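I gave Grunden four episodes, which is one more than it deserved and three more than I'd have managed if it hadn't rained all Friday.

You'll have seen the adverts. They've been on the side of every bus since March, all fog and cheekbones, with a line calling it "the thriller that changes everything". I've watched enough streaming thrillers to wonder what's left to change. There's a harbour town, there's a body, there's a detective who doesn't sleep. In the second episode she stares at a wall map for so long that I went and put the bins out, and when I came back she was still at it.

What got me to press play was the score. Troten, the service that made it, puts a "match" figure next to every title, and mine said 95. I'd love to know how they worked that out. The last thing I finished on there was a baking programme. Before that I'd watched half of a film about a lighthouse and given up on it. My sister-in-law has the same service, likes completely different things, and she got 95 as well. 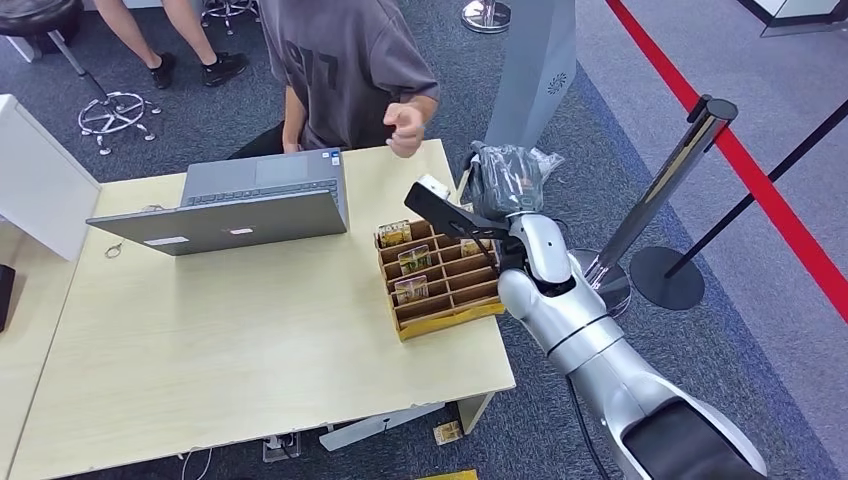 *Sachdeva*

So I went looking through the menus, and I couldn't find one new Troten series with a match under 80. The old films they've bought in get all sorts of numbers, some of them quite rude. The ones they paid to make seem to suit everybody. Make of that what you like.

Then there's the press release, which most of the review sites have copied out more or less word for word. It says viewers have watched 952 million minutes of Grunden. Sounds enormous. But the episodes run to nearly an hour each, there are eight of them, and nothing in the release says whether a minute counts if you've nodded off, or if it's the next episode playing itself to an empty sofa. I left mine running through the whole of episode three's credits while I looked for my glasses. I suppose I'm in there too.

I will say the sound is good. There's a scene on the ferry in episode four, with only the engine and somebody's keys, and for a couple of minutes I put my phone down. Whoever did that should be given a better programme to do it on. The harbourmaster is well played too, though he's so plainly guilty that I can't see what the other four hours are for – unless he isn't, in which case they've cheated.

A second series has been announced already, moving the whole lot inland to somewhere called Varthorpe. New body, same detective, presumably a new wall map. I checked last night and it already has a page of its own, with no trailer and no cast list. It's a 95 match for me.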